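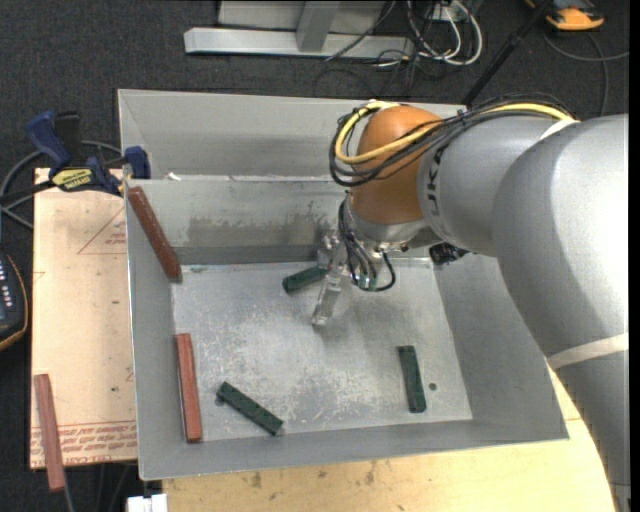

January

By Leda Trasness

The robotics club at Nerthorpe had the back workshop on Saturday until 4, and the arm still could not sort.

It could pick. It had picked the green blocks all through the autumn, one after another, and put them where it was told. Then the rules for the regional round came through the door and said that there would be two colours, and that the red ones would be long and might lean against the sides. The club read this out loud twice. After that they went and found some red bars.

The girl who wrote the code sat on the floor with the laptop on her knees. The boy who looked after the bin stood over it. His job was to put the pieces back in after each run, and he had grown particular about it. He laid the green blocks down anywhere, but the red ones he set against the wall with some care, because that was where the trouble was.

"You're making it harder than they will," she said.

"You don't know that."

She started the run. The arm came over the rim and went down for the nearest green block. It stopped, closed its fingers, lifted and swung away. It came back for the next one and took that too. When the green ones were finished it hung above the bin for a while, then reached for a red bar in the corner and hit the wall. The noise went through the whole table.

"Six," said the boy. He was keeping a tally on the back of his hand.

She pressed the stop button and looked at the numbers. The arm had known where the bar was. It had not known there was a wall. She had told it about the floor in September and had meant to do the sides after half term.

Their teacher came in with his coat on and asked how it was going. They said fine. He looked at the fresh scratch in the metal, said that he would be in the car park, and went out again.

It took her most of an hour to put the walls in. They sloped, so she could not just give it a box. The boy measured them with a school ruler and called out the figures, and she typed them, and when one looked wrong he measured it again without being asked. He had wanted to do the coding himself at the start of the year. They had not talked about that since.

At ten to four she ran it again. The arm took the green blocks. It came back and hung over the corner, and she found she was holding the edge of the laptop too hard. Then the wrist turned, further than she had seen it turn before, and the fingers went down beside the bar and slid along it.

"Don't say anything," said the boy.

Out in the car park the teacher sounded his horn, once, and neither of them got up.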